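November 30, 2018

Day two with the Prellden two-arm folding kit, on loan from Celport until we make up our minds, and I have to say I'm warming to it! Setup went much easier than I feared (the Herent one in June ate most of a week, as some of you will remember), and the manual is written in sentences a person can follow.

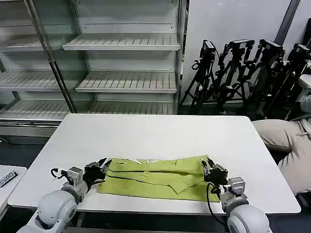

Green garment, folded, a gripper at each end.

I still think the fingers are a little wide for thin cotton, so I'd like to ask Celport whether the narrow set comes with the kit or costs extra. Cable routing at the wrists could be neater too, but that's me being fussy. Next up are the heavier shirts, 10 of them, at the slow speed setting first. Quote is still 2000 for the year, support included.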